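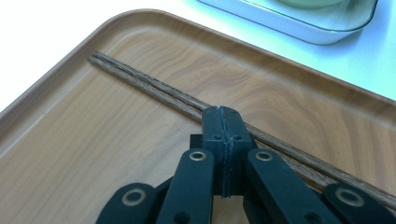

Figure 3. Two chopsticks on a wood-grain tray, with a glass dish behind.

4.2 Naming the people in the square

The closure of the upper market square in Grostutton was reported by both newspapers from the first evening, but they did not use the same words for the people who stayed there overnight. In the Lalenent, the most usual word in the first week was "traders", also when the article spoke of persons who had never held a stall. In the Skumance the same group was called "occupiers" from the second day, and this word stayed in use until the council vote in June. We take this difference as our starting point, as the choice of a noun is often made early and is then repeated by other reporters on the same desk.

The corpus has 258 articles, divided into 1,804 paragraphs. Each paragraph was coded for the main noun given to the group, for the speaker who is quoted first, and for whether the closure order is described as an act of the council or of the police. The codes follow the Baldursdóttir scheme as set out in Section 3, with one change. We kept "residents" and "neighbours" apart, because in Grostutton the second word was claimed by a group that supported the closure and it can not be read as neutral there.

A part of the corpus, 200 paragraphs, was coded by both authors separately. Agreement was good for the first speaker and for the actor, and weaker for the noun. Most of our disagreements concerned paragraphs in which two nouns appear, for example when a reporter writes "protesters" and the person quoted in the next sentence says "families". In such cases we finally decided to code only the noun used by the reporter. This decision makes the two newspapers look more distant from each other than they would look to an ordinary reader, who reads the quotation too.

The first speaker gives a clearer picture. In the Skumance, council leader Svend Zoëga or his office is the first person quoted in most of the articles which quote anybody. His sentence that the square "has to be handed back to the whole town" was printed in the news pages, in two leaders and later in a headline. The Lalenent printed it also, but usually low in the article and after somebody from the square. We did not find an article in either newspaper that asks what Zoëga meant by the whole town, although the question was raised twice in the letters pages.

The headlines need to be treated with some care. We read a separate set of 50 headlines together with the articles below them, and in several cases the headline was harder than the text. One Skumance article reports calmly that the barriers were moved by hand to let a delivery van pass, and that the police officer on duty helped with it. The headline above it speaks of barriers "torn aside". Nuno Barros, who was night editor at the Skumance during the closure, told us in interview that headlines were at that time written by a shared desk in another building, and that the reporters saw them only in the morning. He did not consider this as bias. In his words, it was "a matter of who is still awake". We report his view because it is a useful warning against reading intention into every word, but we note that the effect for the reader is the same. 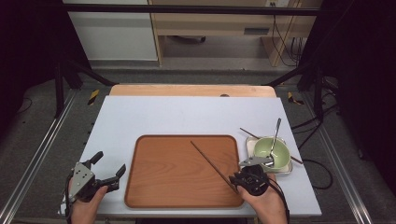 Figure 4. Tray with a chopstick, beside a green bowl on a square dish.

The third code, the actor behind the closure, moved with time. At the beginning both newspapers wrote that the police had closed the square. After the publication of the written order the Lalenent changed to the council, and kept to this with few exceptions. The Skumance continued with the police, or used the passive form ("the square was closed"), in which no actor is present. The passive form is so common in short news items that we would not build much on it alone. It is more interesting that it almost disappears when the Skumance writes about the reopening. There the actor is named, and it is the council.

We see three possible reasons for this pattern, and our material does not allow us to choose between them with certainty. The first is that the Skumance had closer contact with the town hall and took over its wording from press releases. Some sentences are indeed the same, word for word. The second is that reporters on the ground met police officers and not councillors, and wrote what they saw. The third is simple habit: a police reporter was sent on the first evening and the story remained with him. Barros thought the third reason was the most likely one – but he had not been present when the story was given out.

A last remark concerns the letters pages, which are not part of the corpus and were read only as background. Letter writers in both towns' editions moved more freely between the nouns than the reporters did. The same writer can say "traders" in the first line and "those people" in the last. For this reason we are careful not to say that the newspapers decided how the readers would name the group. What can be said is that by June the word "occupiers" had entered the council minutes, where it was absent during the first two weeks, and that the Skumance was at that point the only one of the two newspapers which used it regularly.

The next section takes up the minutes in more detail and compares them with the speeches held at the open meeting.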